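Do you need the faster one?

Every January the shops tell us last year's computer is too slow. I've never been convinced.
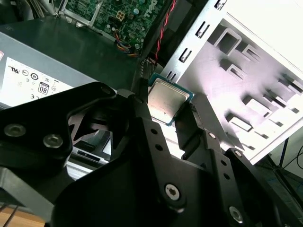
Ailsa Innes
Money columnist, Pelardale News

Laing's flyer promises "up to" 9 times the speed. Up to, from what? I asked on Tuesday and got a leaflet. My own machine is 5 years old and opens the parish accounts perfectly well.
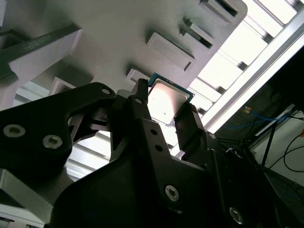
The Mustow branch does at least let you try before paying. Take your own files, the big ones, and time them. If you save four seconds, keep your money.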